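Tallinville Shared Workshop Help Pages
Arms, Grippers and Motion

Two-finger gripper drops thin cloth after the lift

Posted by Leonie Rakena
26 August 2021

I am a member of the Tallinville workshop and have been building a tabletop arm on the members' bench since April. The arm has six joints driven by hobby servos, and the gripper is a parallel type with two printed fingers, modeled on the drawings in the Sirimora folder. The intended task is modest: the arm should take a cleaning cloth by one corner, raise it clear of the table and lay it over a rail.

Rigid objects present no difficulty. With cloth, the fingers close properly and the first part of the lift goes well, after which the corner slides out. I recorded 53 attempts with the same cloth and the same program. In 6 of them the cloth reached the rail.

I have already raised the closing force to the limit recommended for the servo. The motor became warm and the results did not improve. I would be grateful for advice on whether the fingers should be redesigned or whether the fault is more likely to lie in the program. Replacement of the servo is possible but would require approval from the workshop, and I would prefer to exhaust other measures first.

3 replies

Orlando Bermúdez

Use a bigger servo. I had the same trouble with paper towels and a bigger servo fixed it. Check your power supply also.

Nathalie Lambrechts

I would respectfully advise against changing the servo at this stage. The symptoms described are consistent with insufficient friction at the fingertips and with a lift that begins too abruptly. The following measures are listed in the order in which I would attempt them.

First, inspect the inner faces of the fingers. Printed plastic is smooth along the layer lines, and a thin fabric will travel along those lines with very little resistance. A strip of thin silicone sheet bonded to each inner face is usually sufficient. Clean the plastic with alcohol before applying the adhesive and allow it to cure overnight.

Second, confirm that the tips meet before the rest of the finger does. If the fingers touch first near the base, the tips may be held slightly apart and no increase in motor force will correct the matter. Close the gripper on a slip of paper at the tips and pull gently. If the paper moves freely, place a thin shim behind the lower part of each finger mount, or reprint the fingers with a slight inward lean.

Third, divide the lift into two movements. Raise the cloth a short distance at low speed, pause, and then continue. The pause allows the hanging fabric to settle before the arm accelerates. The program on our Myung arm at Flukuvcombe follows this pattern and has now completed 694 lifts without a change of finger pads.

Finally, select the point of grip with care. A thick bound edge gives the fingers far more to hold than flat pile does, and a corner is preferable to the middle of a side.
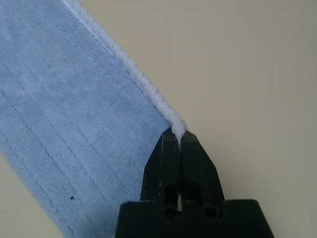 Should the gripper motor remain powered while the arm is carrying the cloth?

Keep it powered for the whole of the carry, at a reduced holding force once the fingers have closed. Most hobby servos relax when the signal is removed, and the weight of the fabric is then enough to open the fingers.

Covadonga Gallardo

I support the recommendations made by Nathalie Lambrechts, with one addition concerning the silicone strips. They should stop just short of the fingertip. On my own gripper the strips projected past the plastic, curled back after a few days of use and pushed the cloth away as the fingers closed. Trimming them with a sharp blade resolved the problem.

Members who print their own fingers should also note that the mounting screws work loose under repeated closing. I check mine at the start of each session.

Leonie Rakena

My thanks to all who replied. The paper test showed that the tips were not meeting. I will fit shims first and add the silicone afterward, so that the two changes can be judged separately, and will post the results under this entry.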